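Bulletdale Shared Workshop - Members' Forum
Robots and Automation > Build Logs

Thread: Bindley the kitchen arm, build log (with questions, as usual)

trestle_and_glue
Posted 29 May 2020

Hello again everyone, and thank you for all the kind replies in the old thread, which got so tangled up with the discussion of the dust extractor that I thought I'd start a clean one. For anyone just joining, Bindley is the arm I've been putting together in the back corner of the workshop, and the goal is simple enough to say and hard enough to do: set out a table of kitchen things, ask for one of them, and have the arm pick it up and put it where it's wanted. I've been at it since October and I'm having a lovely time, even on the evenings when I go home with nothing to show for it.

Where I am now is grasping. The arm itself goes where I tell it, near enough, and the wrist camera finally streams without dropping out when the elbow bends (it was the cable, and yes, several of you said it was the cable). So I've been working through the objects, and the one I keep coming back to is the ketchup bottle. It's tall, it's shiny, it tapers, and if the fingers close a little too high they want to ride up the slope. I've been bringing them in low, down by the label, and slowing the last bit of the approach way down.

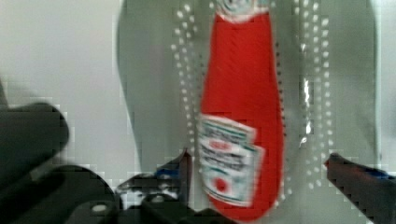

Wrist camera view, fingers either side of the ketchup bottle.

My score so far is 70 good grasps out of 96 tries, and I'm counting a good one as lifted, held, and set down again without toppling. Most of the misses are the same miss. One finger touches before the other, the bottle gets nudged, and then the second finger arrives to find things aren't where it was told they'd be.

So my question for the hive mind: do I fix this in software, by centering better before I close, or do I put something softer on the fingertips and let the hardware forgive me?

solderpup
Soft tips! Soft tips every time. I fought with the same thing on my little sorting arm for a whole winter and then stuck some foam on the fingers in an afternoon and wondered what I'd been doing with my life. It won't be pretty but it'll soak up that first touch.

mapleburr
I'm going to disagree with solderpup, in the friendliest possible way. Foam hides the problem. If you're consistently touching with one finger first then your camera-to-gripper calibration is off, and it'll be off for the colander and the cups too, and those have handles that will make you pay for it. I'd redo the calibration before buying or gluing anything. Which finger is it, by the way? Always the same one?

trestle_and_glue
Good question, mapleburr, and I'm embarrassed to say I hadn't written it down until you asked. I went back through my notes and the clips, and it's nearly always the right one. So I think you may have me there.

I redid the calibration last night. I used the Trustia routine, the one that came with the camera mount files, and it took a good deal longer than I remembered - you have to hold very still at each pose and I kept getting impatient and bumping the table. While I was at it I decided to stop being precious about testing one object at a time. My feeling is that if I only ever practice with a lone bottle I'll end up with an arm that's good at lone bottles. Everything goes out together now: plate, cups, colander, the play food, and the toaster oven over on the right. 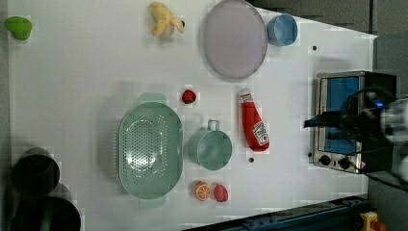
It's a much harder job that way, and a much more interesting one. The fingers need room to open, so anything with a neighbor close by has to be approached from a particular side, and Bindley doesn't yet have any opinion about sides. I've been choosing them by hand, which feels a bit like cheating. The banana is its own kind of trouble, being plush, and it squashes happily and then I can't tell from the finger positions whether I've got it well or just got hold of a corner.

The oven door I haven't even started on. I'd like to open it with the same gripper, no special hook, but I go back and forth.

mapleburr
Glad you redid it. Did the numbers move?

trestle_and_glue
They did! Only 8 tries since then, so please nobody hold me to it, but the bottle came up cleanly on every one. I'll run a proper batch before I brag.

solderpup
Well, I'm happy for you, and I'm still right about the foam. Wait until you get to a wet cup.

drawerfulofbolts
Can I put in a word about speed? I've watched a few of your clips and the big sweeping moves across the table look quick to me, with those cables swinging along behind. I'd worry less about the fingertips and more about a loop of cable catching a cup handle. Clip them along the arm if you can, with enough slack for the wrist to turn.

trestle_and_glue
You're right to worry, and I'll own up that it's been on my list for ages. I did tie everything down neatly once, back in the early days, and then the wrist couldn't make its full turn and pulled a connector out, and I overcorrected and left it all slack. There must be a happy middle. I'm thinking of two clips along the forearm and one generous loop at the wrist, and I'd be very glad to hear from anyone who has found a length that works, as I'd rather borrow your measurement than pull out another connector finding my own.

As for speed, I've got the travel moves and the grasp moves on separate settings, and the travel one has crept up because I get tired of waiting for it. I'll bring it back down while there's this much on the table.
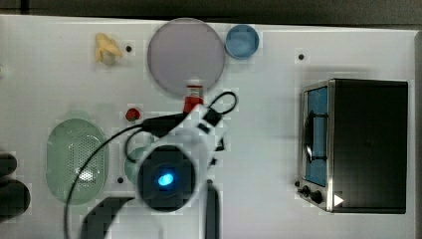
Mạc thinks the cable question comes before everything else, and would go further than drawerfulofbolts: run the wires inside a braided sleeve, anchor it at the elbow, and don't do another batch of grasps until that's done. A cable that tugs will pull the wrist a hair off its mark, and then you're back to one finger landing early and blaming the calibration all over again.

mapleburr
Hm. That's a fair point, and I don't love it, because it means the calibration may have been fine to begin with. I'd still want to see it tested. Run the same grasp with the wrist turned both ways. If the error flips sides, it's the cable. If it stays put, it's mine.

solderpup
Sleeve is a good idea but those braided ones can be stiff. I've got some of the softer kind left over and you're welcome to it. It's in the drawer under the drill press, with the zip ties.

trestle_and_glue
Oh, that's kind, thank you, I'll come and raid the drawer. And mapleburr, I like that test very much, partly because it's cheap and partly because it'll settle this between you. Plan for now is sleeve first, then the two-way wrist test, then a fresh batch on the bottle with everything else still on the table. My long-range dream is 1,000 grasps in the log before I let myself touch the oven door, though I know myself and I'll probably be poking at that handle long before then.

drawerfulofbolts
Start at the elbow when you measure for the sleeve, and bend it all the way before you cut. I cut mine with the arm straight. Twice.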